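Foro > Proyectos de estudiantes > Manipulación y pinzas

Tema: Almohadilla despegada en pinza de mano, ¿cambio de adhesivo o de material?

nerea_mec
Hola. Proyecto de fin de grado, pinza de mano de dos dedos con pivotes y bloques atornillados. Los bloques son de PLA negro y llevan un forro de EPDM de 2 mm pegado con cianoacrilato. Tras 305 ciclos de agarre con piezas de canto vivo, uno de los forros empezó a levantarse. El otro no. Busco criterio antes de rehacer los dos, porque en mayo entrego la memoria y quiero justificar el cambio.

tornillo_flojo
El cianoacrilato queda rígido y la espuma no. Con carga a cortante la unión rompe por el borde y luego el desgarro avanza hacia dentro. Pásate a adhesivo de contacto, lijando antes el bloque con grano 120.

Bulldale
No estoy de acuerdo. Si el adhesivo fuera el problema, fallarían los dos lados. Que falle uno solo apunta a reparto desigual de la carga. Mide el paralelismo de las caras con la pinza cerrada.

tornillo_flojo
Eso supone que los dos se pegaron igual. Pegando a mano, la dispersión entre piezas es grande. Con una muestra por lado no se puede concluir nada.

nerea_mec
Los pegué la misma tarde, con el mismo bote, pero sin plantilla de presión. El paralelismo no lo he medido. A ojo, las caras quedan algo inclinadas hacia dentro cuando está abierta.

zilon_lab
En nuestro club usamos silicona colada directamente sobre un bloque con ranuras. No hay adhesivo, la retención es mecánica. Llevamos 3,269 ciclos sin despegue, aunque con cargas bajas. El molde tarda unas 23 horas en curar y hay que rediseñar el bloque.

Bulldale
Para una memoria que se entrega en mayo me parece excesivo. Primero diagnosticar, luego rediseñar.

nerea_mec
El rediseño lo puedo asumir si lo dejo en una sola iteración. Adjunto el estado actual. Se ve el forro del dedo izquierdo rasgado y con el borde deshilachado, y enfrente la cara del derecho, lisa.
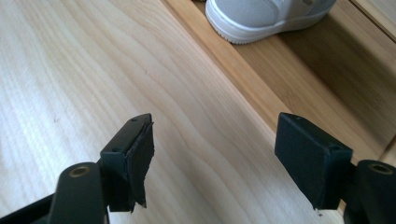

Mi duda es si conservar la geometría del bloque y cambiar solo el forro. Los agujeros de los tornillos condicionan bastante dónde puedo poner ranuras, y no quiero tocar los pivotes. Stelios Fragkou, mi tutor, prefiere que mantenga el bloque y documente el fallo.

tornillo_flojo
El material está desgarrado, además de levantado. Eso es fallo cohesivo en parte. Retiro lo de cambiar solo el adhesivo - yo iría a un elastómero macizo, Shore A 30 o 40.

Bulldale
De acuerdo con el elastómero. Sigo pidiendo la medida de paralelismo. Papel carbón entre las dos caras, cierras y comparas la huella.

nerea_mec
Tengo papel carbón. Hago la prueba con los bloques sin forro y subo las huellas a este mismo hilo.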